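Sustov method

The Sustov method is a procedure for training robot manipulation policies in simulation, in which the rendered view given to the policy is deliberately reduced to a few plain surfaces. It was developed by Jae-in Kwon and A-yeong Pyo as part of the Cheon project on block handling, and is used mainly for pushing, grasping and stacking tasks with simple rigid objects. The name is taken from the software package in which the first version was released.

Background

Policies trained on rendered images often fail when moved to a real robot, because the rendered images differ from camera images in lighting, texture and noise. A common response is domain randomization, in which colors, lights and textures are varied widely during training. Kwon and Pyo argued that for small tasks much of this variation is wasted, as the policy spends a large share of its training learning to ignore patterns on walls and tables. Their proposal was to begin with almost no visual detail and to add variation only where the policy was shown to depend on it.

Procedure

Training runs in 2 stages. In the first, the target object is given a single strong color and the surroundings are kept pale and nearly uniform. The policy receives one low-resolution image per control step, together with the joint positions of the arm. No depth image is used. The reward depends on the pose of the object, which is read from the simulator and is never shown to the policy.

In the second stage, a sensitivity test is run on the trained policy. Each of 17 scene parameters – among them light direction, object hue, camera tilt and surface friction – is changed separately while the others are held fixed. Parameters that lower the success rate past a set threshold are then randomized in a further round of training. The rest are left alone. 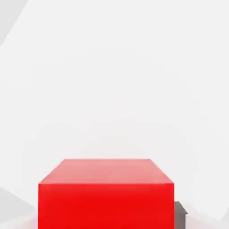

CHEON, October

Simulated view with a red block against a pale background. Light from above leaves the top face brighter than the front face, and the difference in tone between the two gives a plain visual cue to the orientation of the block. A small part of a dark gray piece shows beside its right edge.

Close views are treated as a separate case in the method. When an object fills much of the image, its base may fall outside the view, and its height above the support surface can no longer be read from the image alone. The policy therefore keeps a short memory of 13 earlier control steps. Pyo reported that removing this memory had little effect on pushing but caused frequent early closing of the fingers during grasping.

Results

On the block-grasping task, policies trained with the full procedure reached a success rate of 70 percent on a physical arm without any training on real images. The same network trained only through the first stage did well in simulation and poorly on the arm. Most remaining failures came from contact – the block turned on first touch and the policy did not correct its approach.

A later comparison by the Hulard group used the same network with broad randomization from the start. Final success rates were close, but the Sustov policies needed fewer training episodes. The gap narrowed as more objects were added to the workspace.

Limitations

The method assumes that the target differs clearly in color from its surroundings. It has not been shown to work with clear, shiny or soft objects. Testing parameters one at a time also misses combined effects, such as a change of hue that matters only under dim light. Nasetti, a related package, tests parameters in pairs, at a higher computing cost.

See also

Domain randomization
Sim-to-real transfer
Visual servoing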